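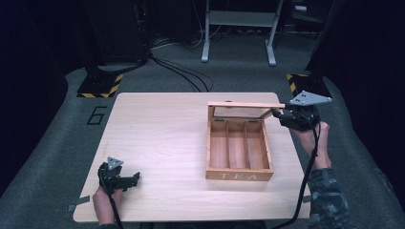 Plemance, March

The box is made of wood, has three compartments, and says TEA on the front. It has a hinged lid with a clear panel in it. A child of four can open it, take out what is inside and close it again. I want to argue that it is a better test of a household machine than most of what gets shown at trade fairs, and that on this test the honest mark for the whole field is still a fail.

A hinged lid has one degree of freedom. The path of its edge is an arc fixed by the position of the hinges. If two fingers hold the edge and the wrist travels along a slightly different arc, the difference has to go somewhere: into the pads, into the hinge screws, or into moving the box across the table. A person absorbs the error in the skin and the wrist and never notices it. A stiff arm under position control does not absorb it at all. The textbook remedy is compliance, either in the joints or in the control loop, and it works. It also makes the fingertip position less certain, which matters again as soon as the lid has to be let go without dropping.

Yaroslav Zhuravel, who ran the bench trials at Grarora before he moved to Mnguni, has always held that letting go is harder than grasping. I used to think this was contrary for the sake of it. In his last series of lid and drawer tasks, 1,406 attempts were logged, of which 603 were scored as failures. He sorted the failures by phase, and the largest group came after the grip had been made and the part had been moved to where it should be.
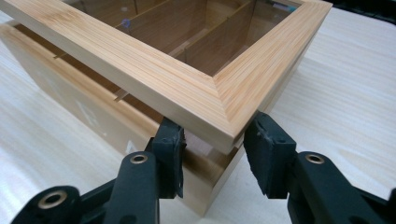 Clear panels are the second difficulty. A depth sensor pointed at glass may report the glass, whatever lies behind it, or nothing. The rails round the panel are narrow and they are the only part worth holding, so the usable target is a strip a few centimetres wide at best, seen at an angle that changes as the lid rises. Colour images cope better, provided the system has learnt from enough of them. That is the strongest case for the present fashion of teaching by demonstration, with a person's hands holding the same fingers the machine will later use. The person supplies the arc, the force and the release. The machine has only to copy them.

I accept that case up to a point. Plemero's published target is 200 demonstrations per task, and for one box, on one table, under one set of lights, I have no quarrel with it. Kitchens do not hold still in that way. Move the box to a shelf at chest height and the wrist reaches its limit. Fit a stiffer hinge and the box slides unless a second hand steadies it. Each change is small, and each can be trained for, but somebody has to decide which changes to collect and then pay for the hours.

Shop floors are further along, for dull reasons. The part arrives in a jig, the jig is bolted down, and a failure rate of roughly 5 per cent can be covered by one operator watching several stations. A home has no jig and no operator. The owner is the operator - and an owner who must stand by while a lid is opened would sooner open it. 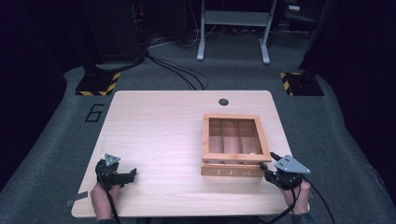 So should anyone buy a machine for chores at present?

For a single repeated job in a fixed place, it may be worth pricing. For general housework, wait, and ask the seller for failure counts on lids, drawers and bags, taken in rooms the machine had not been trained in.

Those counts are seldom offered. Most sales sheets give cycle time and payload, two figures inherited from factory arms that say very little about a kitchen. I would add a third column for the number of times a person had to step in per hour, and print it in the same size of type.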